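Architects' relay swim returns to Hornach with 11 teams
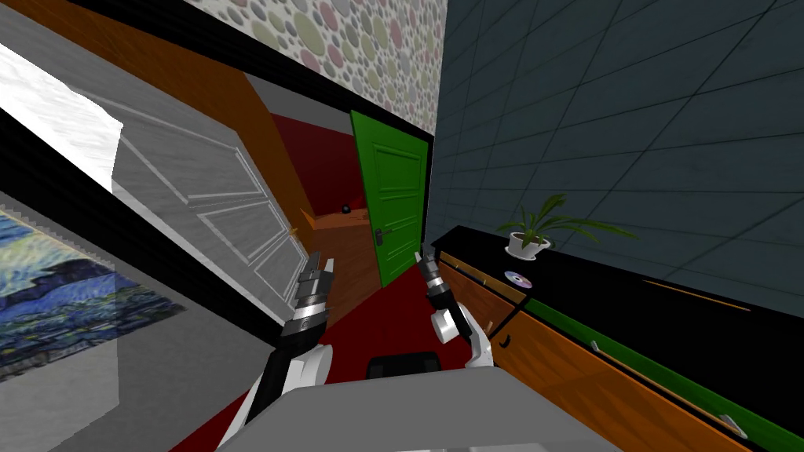
By the Wenero sports desk

Architecture firms will be back in the water at Hornach on Sunday, when 11 teams swim the annual relay across the old harbor basin. The captain of last year's winners, the design studio Pomare, expects a harder race this time.

"We won by two seconds and we were lucky with the wind," she said. "Wesix had the faster swimmers. They lost it on the changeovers."

Each team covers 500 meters a leg, and at least one swimmer must be a student or trainee. Pomare has been practicing before work since April – usually in the pool, sometimes in the basin.

"The pool doesn't teach you to swim straight," she said. "In the basin you look up and you're heading for the wrong buoy."

Entry fees go to the Hornach youth swim club, which has 136 members and wants to replace its starting blocks. The captain learned to swim there.

Asked whether clients ever come to watch, she said a few do. "One asked why his drawings were late. I told him we'd talk Monday."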